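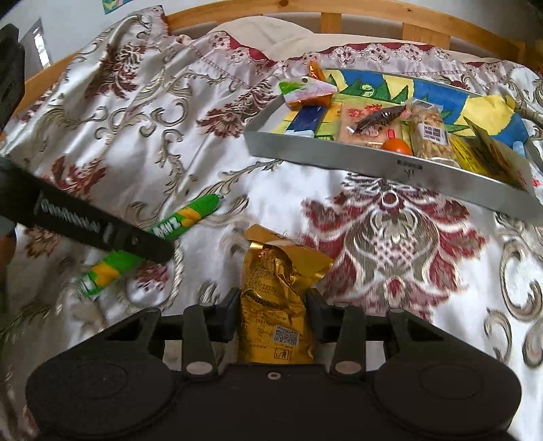

From: Tiina Koivisto
To: guesthouse-keepers list
Subject: Re: Snack trays in rooms - on the bed or on the side?

Iveta Murín wrote:

> We have taken on a second house in Barroso and I am setting up
> the rooms before the end of March. At the old place we never
> left anything to eat. The owner of this one wants a tray of
> snacks in every room and wants it on the bed, so that guests see
> it when they open the door. I have two worries. One is the
> bedspreads, which are satin and came with the house. The other
> is cost, as I have no idea what people spend on this or how much
> gets eaten. Also, does anyone take the tray away again between
> nights, or do you just top it up?
>
> Iveta

Iveta,

We have done trays on the beds for three seasons now, so I can answer most of this.

Satin first. Ours are cream with a big damask pattern in maroon and gold, and a trim of little maroon flowers along the top fold. They mark less than I expected. Grease is the one thing to watch for, and it comes from opened packets, so we only put out things that are sealed. No loose biscuits, no fruit that has been cut. A whole orange would be all right on a tray but I would not want it rolling about on the bed.

The bigger nuisance with satin is that everything slides. A light wicker tray went on the floor twice in our first month. We changed to stainless steel with raised sides, which is heavier and stays put if the cover is pulled flat first. The ones we use have a bright pattern printed on the base, blue, yellow and green, so they still look cheerful when half the things have been eaten. Check the underside for rough edges before you put one down on satin. I had one that snagged and I went round it with fine wet and dry paper.

I put the tray over to one side, up towards the pillow, and leave the other side clear for people to sit down and take their shoes off. If you put it in the middle, the first thing they do is move it, usually to the floor.

What goes on it: a bag of nuts, something salty, something sweet, and one or two things that people won't have tried. The prawn snacks in the pink packet go in nearly every room. Long snack sticks are awkward, as the tubes are too long to sit nicely with everything else, so I lay those on the bedspread next to the tray. Tall packets go at the back or leaning on the side, flat ones at the front. Don't spend long on it. It should look generous and a bit heaped up.

Please put a note in the room about the nuts, or ask about allergies when they book. Nicanor Toledo raised this on the list last year and he was right. We leave the label with the ingredients facing up on anything that has one.

On cost, we spent 826 on snacks last season for the whole house, against a budget of 2,000. I had set it at 3,000 to begin with and that was far too much. Most people eat one or two things the first evening and then hardly touch it. Couples with children clear the lot. I buy from Zitiver by the mixed box, which works out cheaper than the supermarket as long as you look at the dates when it arrives. Their last delivery had 2 boxes with only a few weeks left on them, and they did swap them when I rang. Sarel is the other one people use, but they don't do small orders any more.

As for your last question, we top up on the second day and not after that, unless someone asks. The tray comes off the bed when we make it and goes on the chest of drawers from then on. Nobody wants to lift a tray off their bed every night - we had a comment in the book about it. Anything unopened goes back in the cupboard if the packet is clean, and anything opened is left for the guests until they go, then thrown out.

For washing, our covers go in at 30 inside out, with the trim side folded in, and they are dried flat. Consuelo Lozano sends hers out to a laundry and says the trim comes back in better shape, so you may want to ask her which one. I haven't tried it. If yours came with the house, look for a label first, as some satin won't take a machine at all.

If you want to borrow a tray to see how it sits on your beds, I have a spare and will be over your way before Easter.

Tiina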